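## Gripper maintenance on the Curness cell: revised procedure

Members of the Lundolside automation group will be aware that the handling cell in the Curness bay was out of use for part of May while its two-finger gripper was overhauled. The work was led by Florêncio Vieira, with Pacita Maglaya responsible for the simulation model that is kept alongside the machine. The following note sets out what was done and what is now expected of everyone who books time on the cell.

The overhaul followed a series of reports that the arm was releasing thin items late. Inspection showed no fault in the drive. The left finger had worked slightly away from its mounting, and the pads on both fingers were worn unevenly towards the tip. Both sets of pads have been replaced from stock supplied by Nogueira, and the mounting screws have been renewed and marked with a paint line so that any movement can be noticed at a glance.

The gripper was then set up afresh. Users should note the following settings and intervals, which replace those on the old card inside the cabinet door:

- The working opening is 80 mm. Wider settings are available but must be entered in the log before use.
- The grip force limit is 40 N for all framed, boxed or printed items.
- Pads are to be inspected every 3000 cycles and changed if the wear line can no longer be felt with a fingernail.
- The full alignment check falls due every 365 days, whether or not the cell has been in regular use.

The alignment check is carried out in two stages. In the first, the arm is sent to its home position with the fingers open, power to the gripper is isolated, and the fingers are checked by hand for play. In the second, the same opening is entered in the simulation model and the wrist view is compared with the view from the real cell. If the two do not agree, the model is corrected first and the arm is not moved under program until Ms Maglaya has signed the sheet.

Users have asked why the model must be kept so closely in step with the hardware. The wrist view is the one from which most approach moves are planned, and a small error in the angle of a finger is carried through to every one of them. In the previous version the fingers had been drawn from the supplier's general outline, and the change of pads made at Natport the year before had never been entered. Mr Vieira has asked that any change of part, however minor, be recorded on the day it is made -- a line in the log is sufficient.

Wrist views from the simulation model, both with the gripper open and empty:
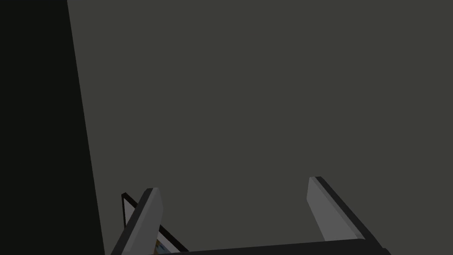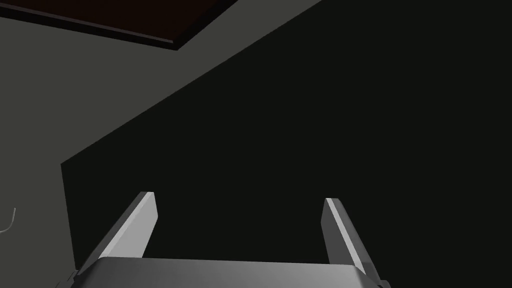

The revised model is on the shared drive in the Curness folder. Earlier copies should be deleted from local machines, as programs saved against them will load without warning and will use the old finger dimensions. Programs written before the overhaul need not be rewritten, but each must be run once at reduced speed, with a second person at the stop button, before it is returned to normal service.

Two matters remain open. The cable guide at the wrist is still the original part and is to be replaced when the new one arrives from Nogueira; until then, users are asked not to rotate the wrist beyond the limit shown on the pendant. The spare finger set held at Natport has also to be measured and labelled -- it should not be fitted to the Curness arm in the meantime.

Requests for cell time may be sent to Mr Vieira in the usual way. Questions concerning the model should be addressed to Ms Maglaya, who will also arrange a short introduction to the alignment check for those who have not carried it out before.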